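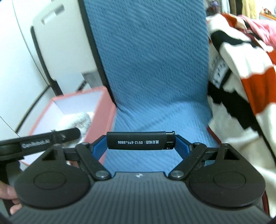

The Hullside Gripper Course is a student project in robotics run by the engineering department at Howells. Students record grasping tasks with hand-held grippers, and the recordings are used to train an arm controller named Drerklow. It is taught each September to a class of 18, working in pairs.

Objects are small household items. Each pair submits 200 recordings, of which at least 180 must pass review. A recording is rejected if the object slips or if the fingers leave view before release.
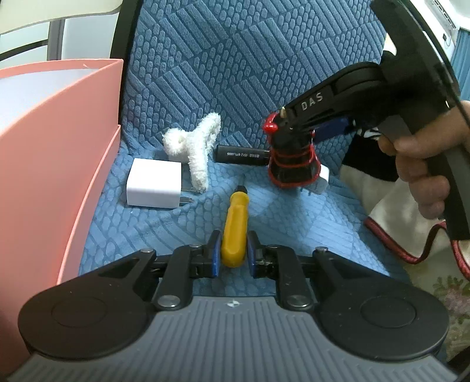
Daltitz round

The course ends with the Daltitz round, a contest in which the trained controller handles items absent from the recordings. Each team is allowed 2 attempts per item. Scores count toward the final grade.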